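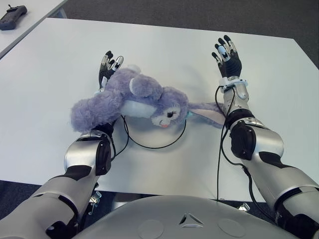
Step 2: Record your soft-toy demos

Okay, table's clear of clutter and the toy is lying on its side, so now we collect some data! I use a plush bunny for this because shaggy fur and floppy ears are hard on a grasp policy - a rigid block will flatter your results.

Start every demo with the hands apart and the fingers open. Bring the left hand in at the rump first, let it settle, then close the right one near the head. Go slower than feels natural (my early runs were way too quick and the policy learned to swat).

Record 80 demos. After every 9, flip the toy over or turn it a bit, and write down which way it faced. Bianca Sandu skipped the notes on her set and we spent most of August guessing.

Watch the cables too. If one snags on a forearm, bin that demo and go again.

Step 3: Train and compare

Train for 2000 steps with 3 different seeds. With the pose notes fed in, ours dropped the toy less often on all three seeds - I was thrilled! Keir Drummond wants to try it on a towel next, and I'll add his settings once he sends them.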